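Tulura Field Joint Venture
Technical Subcommittee: minutes of the May meeting
Held at the Kukascombe office, start 9.30 am

Present: Josefien Mulder (chair), Güven Dursun (subsurface), Nyokabi Kinyua (facilities), Tài Diệp (drilling), Sơn Trương (minutes)
Apologies: none

1. Minutes of the last meeting
Agreed with one correction. Under item 3, "water injection" should read "water disposal".

2. Production
Güven Dursun reported that the field produced steadily through the period apart from a shutdown of four days at the Ustton terminal, when Tulura had to be held back because of limited tank space. Water cut in the northern wells is still rising. He does not think the current model explains it and wants to rerun the history match before any new forecast goes to the partners. The chair asked that the old forecast be marked as under review in the meantime.

3. Lã tie-back
Nyokabi Kinyua presented the two routes for the flowline from Lã to the Tulura platform. The southern route is longer but avoids the area of soft seabed found in the survey. The direct route would need over 5 km of extra rock cover and a second vessel. The subcommittee preferred the southern route, subject to cost. 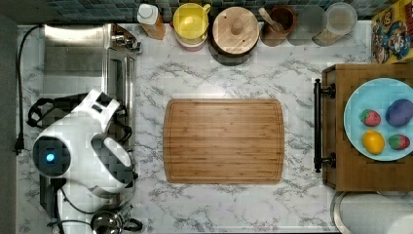

Tài Diệp asked whether the riser slot kept for Lã could still take the larger pipe size. Nyokabi Kinyua said the drawings show that it can, but the clamps have not been inspected and she would not rely on the drawings alone. An inspection will be added to the summer diving work.

Action: NK to send route costs to all partners.
Action: NK to add riser clamps to the diving scope.

4. Drilling
Tài Diệp said the rig contractor has offered an earlier slot for the Lã wells. Taking it would mean ordering wellheads before the partners have approved the project. Josefien Mulder was not willing to recommend that. It was agreed to ask the contractor how long the offer stands.

The sidetrack on the northern flank is on hold until item 2 is settled.

Action: TD to write to the rig contractor.

5. Terminal tariff
The Ustton operator has sent a revised draft. Clause 4, on priority when storage is full, is still not acceptable. Comments to the chair before the commercial meeting.

6. Any other business
The Saturday helicopter flight has been withdrawn. Crew change plans to be updated.

Meeting closed at 11.50 am. Next meeting at Kukascombe, date to be confirmed by Sơn Trương.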